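The State Would Like to Know If I Am Still Me

Monday, March 18, 2019

My notary commission expires this spring, so I have been spending my evenings with the Department's renewal process, the way other people spend theirs with a puppy or a drinking problem.

If you're new, I became a notary years ago when my old office needed one and I was standing closest to the person who noticed. I left the office. The stamp came with me. Since then I've notarized car titles, school residency forms, a great many travel letters for other people's teenagers, and one bill of sale for a pontoon boat that I still think about. I charge almost everyone nothing. It is the only public office I will ever hold and I take it more seriously than I let on at parties.

Renewal used to work like this. A form came in the mail. You filled it out, got your bond from an insurance agent, walked both to the county clerk in Follden, raised your right hand, and wrote a check for $40. The clerk's office smelled like radiator. You were home for lunch.

In November the Department moved the whole thing to a website called Marikar. I don't know why it's called that. I've looked for the words it might be the initials of and the best I can do contains "Archive" twice. The letter announcing it said Marikar would "put notaries in the driver's seat," and I'll grant them that one, as I have now driven to Fokport and back.

The first thing Marikar asks you to do is create an account. To create an account you need your commission number. My commission number is printed on my certificate, on my stamp, and on the letter telling me to create an account, and Marikar did not recognize any of them. It took me two evenings to learn that it wants a leading zero. There is no zero on the certificate, the stamp or the letter. I learned about it from a message board for people who sell real estate.

The second thing it asks for is proof of identity, and for this you upload a notarized copy of your driver's license.

I want to stay on that for a minute. A notary cannot notarize her own signature. This is the first thing they teach you and possibly the only thing everyone remembers. So to go on being a notary I had to find another notary, and I sat there thinking through everyone I knew who had a stamp, and in each case it turned out that the reason I knew them was that they came to me. I went to the bank. The bank's notary was at lunch. I waited. She was very nice about it, looked at the form, looked at me, and asked whether I knew any notaries in town, because hers was up for renewal too and she'd been hoping to meet one. We did each other's. I'm told this is perfectly legal, and I have chosen not to ask a second person.
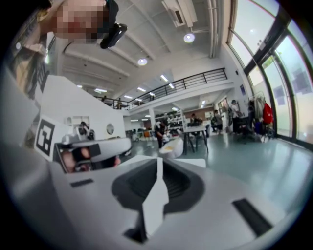
A reader commented on the last post that none of this would have happened if I had just mailed the old paper form, which her state still takes, and which she has sent in the same week for three renewals running without once hearing back from a human being. She says silence is how you know it went through. I have thought about this more than she probably meant me to, and I did look for the paper form. The Department's page for it is still up. It says the form has been replaced by the form.

So, Marikar. With my identity proven I moved on to the bond. The bond is a promise from an insurance company that if I stamp something I shouldn't, the injured party will be paid, and then the insurance company will come and find me. Mine has been with the same agency in Follden the entire time. They emailed me the bond as a PDF. Marikar accepts PDFs. It did not accept this one, and told me so in red, with an error that read in full: "Document does not match document."

I called the help line. The help line has a recording, and the recording says that many questions can be answered by visiting Marikar. After that there's some piano. I listened to it while I made soup, then while I ate soup, and a man came on as I was washing the pot. He was patient and a bit hoarse. He told me the bond has to be uploaded under the exact name on my commission, and that my commission uses my middle initial with a period after it, and the bond has the initial and no period. I asked whether the state really believed those to be two different women. He said the state didn't believe anything, it was the field that compared them.

That's a good line and I wrote it on the back of the envelope. I also wrote down my case number, 3706, which he told me to keep handy. I have kept it so handy that I typed it into a parking meter last week.

The insurance agency was willing to add a period. What they call this is a rider. A rider is a page that amends the bond, and it has to be signed by the agency and by me, and, yes, you are ahead of me, my signature on it has to be notarized. I went back to the bank. She'd been having the same trouble with an apostrophe.

With the rider attached, Marikar said the file was too large. I scanned it again in black and white. Marikar said it was not legible. There's a setting on my scanner between those two and I found it on a Sunday night, and a green check mark came up next to the word Bond, and I'm not ashamed to say I called somebody into the room to see it.
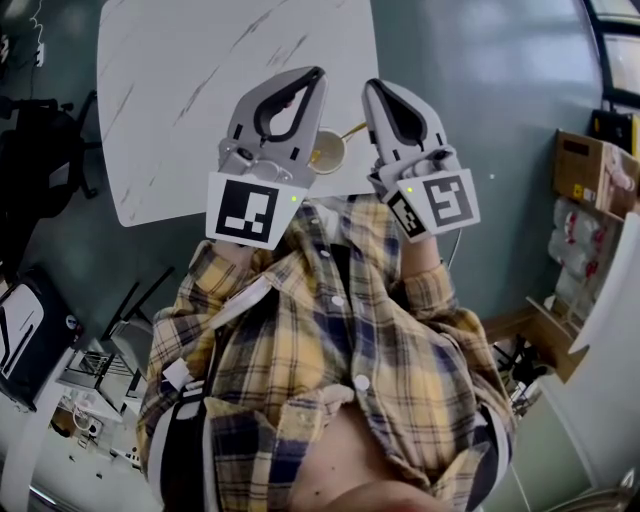 Two light gray grippers, one plaid shirt, marble-look tabletop.

Then there was the oath. You can do nearly everything on Marikar, but the oath still has to be given in person, and the county clerks stopped giving it when the paper form went away. It's done now at the regional service center in Fokport, by appointment, and the appointments are also on Marikar. You'd think there would be a calendar. What there is instead is a box where you type a date and it tells you no. I typed dates for a while. It's a little like Battleship. I hit one in the end, mid-morning, and took the day off work for it.

The service center is out on Zultunov Road, past the place that sells sheds, in a building that used to be a furniture showroom and still has the big front windows. It has seven counters. One was for oaths, and also for boat trailers. I had with me the letter, the certificate, the bond, the rider, the receipt for the rider, my license, the notarized copy of my license, and my stamp in a sandwich bag. The woman at the counter wanted none of them. She wanted the confirmation page from Marikar, printed. I had it on my phone. She was sorry, but she couldn't staple my phone.

There's a library in Fokport, as I now know, and it will print a page for you if you have a library card, and will give you a library card if you have proof that you live in Fokport. The shed place let me use their printer. I nearly bought a shed.

The oath itself is lovely. I forget this between renewals. It's short and a bit old-fashioned and you have to say it out loud, in front of whoever happens to be there about a trailer, and it asks you to do the job faithfully and to the best of your ability. I've never gotten through it without my voice doing something. The woman at the counter looked right at me the whole time instead of at her screen. Then she stapled my page, and told me that processing is running about 100 days.

My commission runs out well before that. I pointed this out. She said a lot of people had pointed it out, and that I could apply for a temporary extension, which is good until the renewal arrives. The extension is a paper form. She had a stack of them right there in a tray. You fill it in by hand and mail it to the capital with a check, and it has a line at the bottom for your signature, and under the line, in small type, there's a box for the notary.

I'm seeing her Thursday at the bank. I said I'd bring the coffee. In the meantime, if you live in Follden and you have a car title, a custody letter or a pontoon boat you've been putting off, come by in the evenings while the old stamp is still good. Bring your license and don't sign anything before you get here. People always sign it before they get here.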